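Drirenura opens its Dutwood workshop to the public

Nearly 100 people visited the Drirenura workshop in Dutwood in July for an open afternoon on robots and household work. Doors opened at 1 p.m. and the last group left shortly after 5.

Visitors were taken through in groups of 20. Each group started with a short talk by Pranab Dewan, who runs the textile handling project, known as Suvarna. The project deals with clothes and bedding: picking them up, turning them over and folding them.

Dewan told visitors that padded clothing is among the harder items on the project's list. The filling shifts when it is squeezed, and the fabric bunches up next to the fingers. Elastic bands and long seams pull the cloth in different directions, so two pieces of the same size can behave very differently.

The demonstration used a two-fingered gripper held in the hand. A person guides it through a task, and the recordings are later used to train a robot arm. Visitors over the age of 9 could try it for themselves.
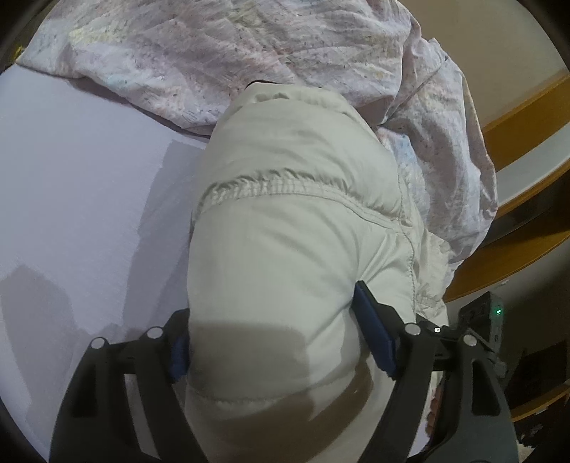
Plans for the fall

Drirenura wants to collect 1000 recordings of clothing tasks before the end of the year. Shirts and towels were done in the spring. Padded and quilted items are being worked on now, with bed linen to follow.

The company is also in talks with Gritport, a laundry service in the same district, about a trial in its sorting room. Dewan said no start date has been set and that the first stage would cover towels only.

A second open afternoon is planned for October. Entry will again be free, but groups from schools are asked to sign up ahead of time at the Dutwood front desk. Parking is available behind the building, with the entrance on the north side.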